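Journal de la Maison Prunard
Service de l'accueil et de la restauration
Août

7 h 30. Prise de service. L'office du rez-de-chaussée a été trouvé en ordre, à l'exception du tiroir aux couverts, remis en place. La bouilloire Drilter affichait de nouveau le voyant de détartrage, qui avait été acquitté la veille au soir sans que l'opération fût faite. J'ai procédé au détartrage avant l'arrivée des premiers pensionnaires et j'en porte mention ici pour que le voyant ne soit plus éteint à la main.

Le changement de thé, décidé au printemps, est entré ce matin en application. Le mélange en sachets servi depuis plusieurs années est retiré du petit déjeuner et remplacé par trois références en vrac de la maison Vedell : un noir de Ceylan, un Earl Grey et un vert de Chine. Les tisanes demeurent en sachets jusqu'à épuisement du stock, qui s'établit à 725 unités, tilleul et verveine confondus. Ce chiffre résulte du comptage effectué hier dans la réserve et diffère de celui du registre. Le registre a été rectifié.

Le service a commencé à l'heure. Les théières de deux tasses ont suffi pour les petites tables. À la grande table du fond, il a fallu recourir aux théières en grès de l'ancien service, dont deux ont le bec ébréché et gouttent sur la nappe. Leur remplacement est à inscrire au prochain budget. En attendant, les soucoupes larges sont à placer dessous.

La question du dosage a occupé une bonne partie de la matinée. La fiche remise par le fournisseur indique une cuillère rase par tasse, mais ne précise pas la cuillère. Les nôtres, achetées en deux fois, n'ont pas la même contenance. Mme Clodagh Mulligan, présente parmi nous jusqu'à la fin du mois, a bien voulu goûter les deux infusions préparées pour comparaison. Elle a jugé la première convenable et la seconde « bonne pour tanner une selle ». La première était dosée à la petite cuillère. Il est donc retenu que seule la petite cuillère sera employée et que les grandes seront rangées avec le service à dessert.

Quant à la durée, le noir a été laissé quatre minutes, le vert deux. Le vert à deux minutes, avec une eau à peine retombée de l'ébullition, était amer. J'ai demandé que la bouilloire soit réglée à une température inférieure pour cette référence, la Drilter le permettant par la touche de gauche. L'essai de 10 heures a donné un résultat nettement meilleur. Je reconnais avoir été réservé sur le thé vert au moment de la commande, et je dois consigner que j'en ai repris une tasse.

Plusieurs observations ont été recueillies en salle. Un pensionnaire regrette les sachets, qu'il emportait volontiers dans sa chambre pour l'après-midi. Il lui a été répondu que les tisanes restaient à disposition sur la desserte. Une dame a demandé s'il convenait de verser le lait avant ou après. La Maison n'a pas de doctrine en la matière — le pot à lait est posé sur la table et chacun en use à sa guise. Deux personnes ont souhaité du citron, dont nous n'avions plus. Commande passée au maraîcher pour demain.

11 heures. Livraison de la boulangerie Vasiliauskas : 12 pains au cumin et 30 petites brioches nature, conformément au bon. Les brioches étaient bien dorées, légèrement plus petites que de coutume. Le livreur, interrogé, a répondu que les moules avaient changé. Le prix, lui, n'a pas changé. Un courrier sera adressé à la boulangerie, en termes courtois, car la qualité de la mie n'appelle aucun reproche et nous ne souhaitons pas revenir au pain industriel de l'hiver dernier.

Le pain au cumin se marie mal avec l'Earl Grey. Je le note à titre personnel, après essai, et propose que la confiture d'abricot soit placée de ce côté du buffet et le fromage blanc de l'autre, près du Ceylan. La disposition actuelle oblige d'ailleurs les pensionnaires à se croiser devant le grille-pain.

Midi. Le déjeuner relevant de la cuisine, je n'en dirai rien, sinon que la carafe de thé glacé préparée avec le reste de Ceylan du matin a été vidée avant le plat. La préparation est simple : infusion double, refroidie à température ambiante, puis mise au frais avec quelques feuilles de menthe de la cour. Elle n'a pas été sucrée. Le sucre en poudre se dissolvant mal dans une boisson froide, un sirop léger sera proposé à part pour ceux qui le désirent. Je souhaite que cette carafe figure au déjeuner tant que durera la chaleur, et qu'elle soit préparée dès la fin du petit déjeuner afin que l'on ne soit pas tenté d'y mettre des glaçons en trop grand nombre.

15 heures. Entretien téléphonique avec la maison Vedell. J'ai obtenu que les prochaines boîtes soient livrées en format moyen, le grand format prenant l'humidité une fois ouvert. L'interlocuteur a proposé d'y joindre un thé fumé. J'ai accepté un échantillon, sans engagement. Le souvenir que j'ai du thé fumé remonte à un séjour chez une tante, où il accompagnait des œufs durs, et il n'est pas mauvais. Il conviendra toutefois de le conserver à l'écart des autres boîtes, son parfum gagnant tout ce qui l'entoure, y compris la farine.

La facture de juillet présente un écart sur les frais de port. Elle est retournée pour correction et ne doit pas être réglée avant réception de l'avoir.

16 h 15. Goûter servi dans la petite salle, les fenêtres de la grande restant fermées à cause du soleil. Les brioches ont été tranchées et passées au four quelques instants. Il en est resté quatre, qui feront du pain perdu. Mme Mulligan a fait observer que chez elle, à la campagne, le thé de l'après-midi est toujours plus fort que celui du matin, et a demandé qu'on laissât infuser sa théière une minute de plus. Il a été fait droit à sa demande. Sa voisine de table en a redemandé. Il y aurait peut-être lieu de prévoir un petit sablier par table, mais je réserve cette dépense à l'automne.

Les feuilles infusées sont désormais à recueillir dans le seau à couvercle et à porter au compost du potager. Elles ne doivent en aucun cas être jetées dans l'évier de l'office, dont l'évacuation est lente depuis le mois de juin. L'intervention du plombier, deux fois reportée, a été demandée une troisième fois par écrit.

18 heures. Rangement de la réserve. Les boîtes Vedell ont été placées sur l'étagère du haut, loin du café et des épices, et étiquetées à la date d'ouverture. Une boîte de camomille périmée a été retirée du stock. Le moulin à café fera l'objet d'un nettoyage demain, avant le service, le café du matin ayant été signalé comme un peu rance par deux tables. Je ne l'avais pas remarqué, n'ayant bu que du thé toute la journée, contrairement à mon habitude — et le sommeil viendra sans doute plus tard que prévu, car j'ai compté les tasses trop tard.

À reporter au cahier de demain : citrons, courrier à la boulangerie, soucoupes larges à la grande table, réglage de la touche de gauche à montrer à l'équipe du soir, sirop léger. Demander aussi si la nappe tachée a été remise à la lingerie, personne n'en ayant trouvé trace au registre du linge.

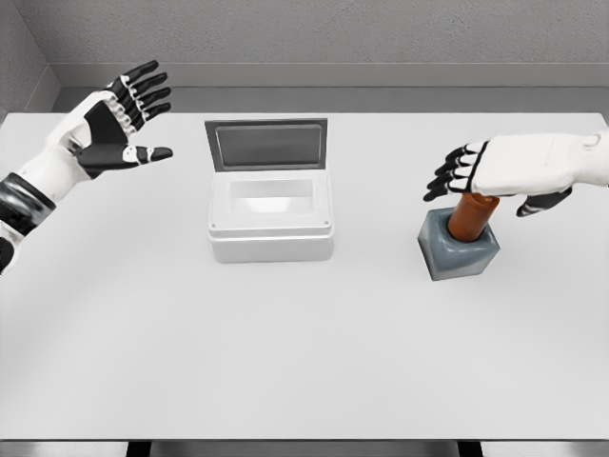 Journal de la Maison — Office et boissons

Ajout de 21 heures. La nappe a été retrouvée. Elle avait été mise à tremper dès le matin par l'équipe de salle, dans la cuve de la buanderie, avec du bicarbonate. La tache de thé a pâli sans disparaître. Second trempage en cours, à vérifier avant le petit déjeuner.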